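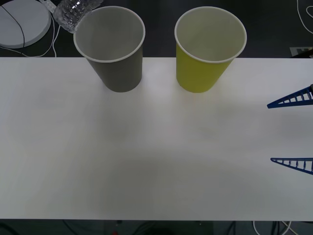 The cup question has been open since March, and I would like to close it before the next open house, mostly so I can stop having it brought up to me on the stairs. Bogdan's message is quoted further down for anyone who deleted it, and I know some of you did, having asked me twice what we were talking about. Briefly, we buy paper cups for the shared kitchen at Prerkgate, we go through a lot of them, and people can't tell the coffee cups from the rinse cups. The two colors under consideration are gray and yellow. They are the same size and the same shape, with the same white rolled rim, so please don't write to tell me that the yellow one holds more. I have now had that from two separate people and I would like it to stop there.

On 14:02, Bogdan Nowakowski wrote:

> All,
>
> I went through the supply closet at Prerkgate and we are down to one
> sleeve of the old white cups and a bag of lids that fit nothing we
> own. I don't know who bought the lids. I would like to know.
>
> As I see it we have three problems:
>
> 1. The ceramics people on the second floor use the drinking cups for
> glaze, slip and rinse water, and then leave them by the kitchen sink.
>
> 2. The kitchen people pick up a cup by the sink and assume it's theirs.
>
> 3. See 1 and 2 together.
>
> My proposal is two colors. One is for drinking and the other one is
> for everything else, and the everything-else cups never go past the
> fire door. Ulstead will sell us a carton of 564 in a single color, or
> sleeves of 60 if we want to mix. The carton is cheaper per cup but
> then we have to store a carton, and the closet already has the folding
> screen in it.
>
> I don't care which color is which. I do care that we pick one and
> write it down, as last time we agreed on "the blue tape system" and
> there are now four explanations of what the blue tape meant.
>
> Can somebody other than me please get samples?
>
> Bogdan

Bogdan, I got samples. I also got opinions, which were free.

Taking your points in order. On number 1, I talked to the ceramics people, and they would like it known that they don't leave cups by the sink, that the cups by the sink are from the printmakers, and that they would be glad to have their own cups. So that's a yes. The printmakers haven't answered, but one of them did ask if the cups could be bigger. They can't. These are the ones Ulstead had.

On the colors. My first thought was yellow for drinking, because it's cheerful and you can find it on a crowded counter. Then Jiahui Fu pointed out that yellow is what you'd put on something you didn't want anyone to drink from, and that a gray cup at least looks like it has given up on being interesting and will just hold your coffee. I went home annoyed about that and came back agreeing with her. The yellow is a real lemon yellow, a bit on the green side, and it's hard to mistake it for anything but a warning. The gray is a dull, muted gray. You could hand it to a visitor and they would thank you.

There's one catch, and I'd like the glaze people to think about it before they vote. Both cups are pale on the inside. From across the room you'll see the color fine, but if you're standing right over one, half awake, what you're mostly looking at is a pale cup with something in it. So the color only helps if you look at the outside of the cup before drinking. I don't feel this is a lot to ask of adults, but I've read the archives of this list.

On quantity. I'm against the carton. I know it's cheaper per cup, and I know Lelby bought the big carton and say they're happy with it, but Lelby has a basement. We have a closet with a folding screen in it (whose is that, by the way?). I'd rather start with sleeves: 100 cups won't divide into 60s, I checked, so it's two sleeves of gray and one of yellow. If the yellow runs out first, then we'll have learned something about the printmakers.

On storage. Gray goes on the open shelf over the kettle. Yellow goes upstairs on the far side of the fire door, and stays there. If you find a yellow cup in the kitchen, throw it out. Don't rinse it and put it back, don't put a pencil in it, and don't leave a note in it addressed to me.

As for the lids, I asked and got silence, followed by one person saying they may have come over in the boxes from Grabowska when we took on the shelving. That sounds right to me, because it blames people who aren't on this list. I tried one on each of the samples anyway – it slid off the gray one and dropped straight into the yellow one. They can go.

If you object to gray for drinking and yellow for everything else, say so on the list and not in the hallway. I need it in writing. Objections of the form "why not mugs" should be sent to whoever is planning to wash the mugs, and please copy me so I can find out who that is.

Samples are in the kitchen until I order. There were 20 of each when I put them out. Please leave me one of each to match against the delivery.

Bogdan, your turn with the folding screen.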